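## 4. Theme songs and the chart life of a single

We now come to the part of the study we most enjoyed working on. Section 3 showed that singles tied to a television drama sell well in their opening week, a finding few readers will be shocked by. The more exciting question is what happens afterward, when the drama keeps airing and the song keeps turning up at the end of every episode!

Our corpus holds 1589 singles, of which 69 were used as the opening or ending theme of a weekly drama. For each of these we noted the release date, the broadcast dates, the number of editions and whether the song was played over a closing scene or over plain credits. Kirsten Kvaran did the first pass of the coding, and Slavica Hoxha checked it against printed program guides (a huge job, and one that cleared up several wrong air dates).

### 4.1 Songs that arrive before the drama

Most theme songs in the set came out after the first episode. A small group of 9 did the opposite: the single was already in stores when the drama began. These are wonderful cases for us, as they let us see the song's sales with and without the weekly broadcast. In nearly all of them the curve falls in the usual way, flattens in the week of the first episode, and then climbs again as the story picks up.

The clearest rise belongs to "Paltimley," the third single by the group Mellari. It had left the chart in January and came back two weeks into the drama's run. Fans on the group's message board were quoting the bridge, the part heard over the closing scene, far more than the chorus. We find this delightful, and it fits the idea put forward by Stan and Mladenović that viewers learn a theme song from the middle outward.

### 4.2 Matching the audio

To find out which part of each song was broadcast, we compared the recordings with the soundtrack of every episode. The matching was run in Sullura, a fingerprinting program written by Ghazal Kazemi, on a server kept at the Ionescu Sound Archive. A match had to last at least nine seconds to be counted; shorter ones were mostly trailers and jingles.

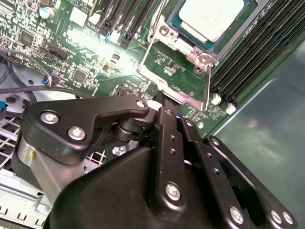 **Figure 2.** Server motherboard with socketed processor and memory slots.

Sullura copes very well with dialogue spoken over music, even in crowded scenes. It has more trouble with piano or string versions of the theme, so those were marked by ear and kept in a separate column. Two of the dramas used such a version in place of the sung one for their last episode, and both are left out of the comparison in Section 5.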